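Clurier > Workroom Equipment > Feeding and Folding > Jatgate 2
Lead time: ask us in March | Add to quote

Jatgate 2 Fabric Feeding and Hemming Cell

The Jatgate 2 picks up one ply of cut fabric, lays it straight, and runs a hem along it. Then it does that again. It will do this all shift without once mentioning its shoulders, which puts it ahead of everyone else in a sewing room.

It was built for small shops making children's bedding, crib covers, cushion backs and anything else with long straight edges and not much glory in them. A trained operator loads the stack, sets the hem width on the panel and goes off to do something more interesting. When the stack runs low, a lamp comes on. There is also a buzzer. You may disconnect the buzzer, and most customers do by lunch.

What's in the crate
Feeding table with ply separator
Hemming head, single needle
Operator panel and lamp post
Buzzer (see above)
18 spare needles
Printed manual, with the corrections slip

Key details
Widest panel: 94 inches
Operators per shift: one, plus whoever wanders over to look
Fabrics: cotton, poly-cotton, light canvas. Sheers and satins by arrangement, and bring samples
Warranty: two years, parts and labor

What changes on the floor
Boonyarit, a bedding workshop that took one of the first machines, expected the straight hems to go faster. They did. The pile then moved to the finishing table, where it sat looking at people. Vichien Intarasuk, who runs the floor there, ended up moving two of his machinists over to finishing and rewriting the piece rates, since paying finishers by the hem no longer made any sense to anybody. He suggests doing the rates first. We now say so in the manual.

Expect some grumbling about the noise and a good deal more about the schedule. People who used to set their own pace will have opinions on sharing a room with something that doesn't take breaks. Our installer stays for the first shift and has heard most of them.

What it won't do
The Jatgate 2 wants a flat edge and a fabric that behaves. Curves, corners, gathered layers and piped rims stay with your people, and so does home finishing, if you send work out. 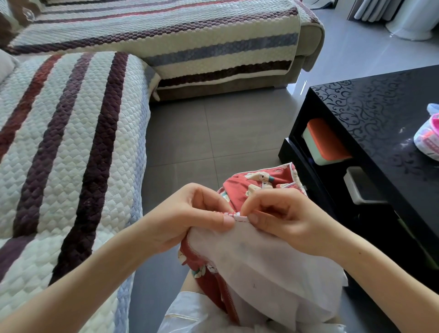

Outworkers are the part of the business our sales sheets used to skip. Morfudd Probert at Nitwood asked us to put them back in, after a season in which her hemmed panels came off the machine faster than anyone could take them home. A job that still gets done on somebody's lap, by the sofa, is one where red animal print has to meet a soft white layer at a narrow seam and both thumbs are needed just to hold the spot. We have tried it on the cell. The cell made a small, neat ball. Plan your hand-finishing hours before you order, and talk to the people who do them, who will probably want shorter bundles delivered more often.

Related items
Ply separator pads, pack of 2
Finishing table, adjustable height
Bundle cart, narrow
Replacement buzzer (in stock, plenty)

Page last updated 12/25/24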